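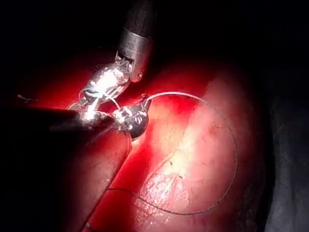 Quanto custa um robô que costura? Como um hospital planeia a compra

Um robô cirúrgico não opera sozinho. O cirurgião senta-se numa consola, olha para um ecrã e move dois comandos com as mãos. Os braços do robô repetem esses movimentos em ponto pequeno, dentro do corpo do doente. Na ponta de cada braço vai um instrumento comprido e fino, com uma peça de metal que dobra como um pulso e duas garras que abrem e fecham. Para dar um ponto são precisos dois instrumentos, uma agulha curva e um fio de sutura. Um instrumento leva a agulha e o outro recebe-a.

Tudo isto tem um preço. Este texto explica como se faz a conta.

O que é um orçamento?

Um orçamento é uma lista do que se vai gastar, feita antes de gastar. Se quiseres uma bicicleta, o preço na montra é só a primeira linha. Depois há o capacete, o cadeado, as câmaras de ar e, daqui a uns tempos, os travões novos. Com um robô acontece o mesmo, com uma lista maior.

Os engenheiros separam os gastos em dois grupos:

- Custo de compra: paga-se uma vez. Inclui a máquina, o transporte, a montagem e as obras na sala.
- Custo de utilização: paga-se enquanto a máquina trabalhar. Inclui instrumentos, fios, agulhas, coberturas esterilizadas, revisões e formação.

A soma dos dois, durante todos os anos de uso, chama-se custo total de propriedade. É um nome comprido para uma pergunta simples: quanto dinheiro sai da caixa até ao dia em que a máquina for substituída?

Os instrumentos gastam-se

As garras e o pulso de metal são movidos por cabos muito finos, que correm por dentro da haste. Cada vez que o pulso dobra, os cabos esticam e encolhem um bocadinho. Ao fim de muitas operações perdem precisão. Por isso, cada instrumento tem um número máximo de utilizações. Quando chega ao limite, é retirado, mesmo que pareça novo.

No Hospital Karaca, quem trata desta parte é a engenheira Zerrin Eren. O modelo em estudo chama-se Fornlow e tem 4 braços: um segura a câmara e os outros 3 seguram instrumentos. Nas contas dela, os instrumentos ocupam uma folha separada da folha do robô.

"O robô compra-se uma vez. Os instrumentos compram-se sempre", explica a engenheira.

Uma conta para fazeres com lápis

Vamos usar uma moeda de brincar, a que chamaremos ficha. Supõe que:

- o hospital faz 200 operações por ano com o robô;
- cada operação usa 3 instrumentos;
- cada utilização de um instrumento custa 5 fichas.

Primeiro passo: 200 × 3 = 600 utilizações por ano.
Segundo passo: 600 × 5 = 3000 fichas por ano.

Se o robô ficar no hospital durante 4 anos, são 3000 × 4 = 12 000 fichas só em instrumentos. Ainda faltam os fios, as agulhas, as revisões e a eletricidade.

Experimenta agora com 2 instrumentos por operação. O resultado desce para 8000 fichas. Uma diferença pequena em cada operação torna-se grande no fim - é por isso que se discute cada linha da lista.

Comprar ou alugar?

Há três maneiras de ter um robô no hospital.

Comprar. Paga-se muito no início e a máquina pertence ao hospital.

Alugar. Paga-se todos os meses. No fim do contrato, a máquina volta para o fornecedor.

Pagar por utilização. O hospital paga um valor por cada operação. Se houver poucas operações, sai barato. Se houver muitas, pode sair mais caro do que comprar.

O fornecedor Kudel apresentou ao Karaca as duas primeiras opções. A empresa Dandine apresentou a terceira. Para as comparar, Zerrin Eren pôs as propostas na mesma tabela, com o mesmo número de operações e o mesmo número de anos. Comparar um preço mensal com um preço total, sem fazer esta conversão, dá um resultado errado.

A sala também entra na conta

Antes da encomenda, o técnico Bülent Sarıgül mediu a sala de operações. Verificou a largura das portas, a resistência do chão, as tomadas elétricas e o espaço para a consola. Se uma porta for estreita, é preciso alargá-la, e essa obra vai para o orçamento.

Falta ainda a formação. Um cirurgião que já sabe coser à mão tem de aprender a coser com o robô. Treina primeiro num simulador, depois em material de treino. Tem de aprender, por exemplo, a passar a agulha de um instrumento para o outro e a não deixar o fio enrolar-se. As horas de treino também se pagam.

E se avariar?

Um bom plano tem uma linha para imprevistos. O contrato de manutenção deve dizer em quanto tempo chega o técnico, que peças estão incluídas e quem paga as restantes. O hospital guarda também instrumentos de mesa, dos que se usam à mão, para poder acabar uma operação sem o robô.

No Karaca, a decisão ficou marcada para agosto.

Palavras para guardar

Consola: posto de comando onde se senta o cirurgião.
Sutura: costura feita para fechar ou unir tecidos do corpo.
Esterilizado: limpo de micróbios.
Fornecedor: empresa que vende ou aluga o equipamento.

Artigos relacionados

Como se limpa um instrumento cirúrgico
O que faz uma engenheira num hospital
Porque é que as agulhas de sutura são curvas
Robôs no armazém: quem arruma as caixas?
Aprende a ler uma fatura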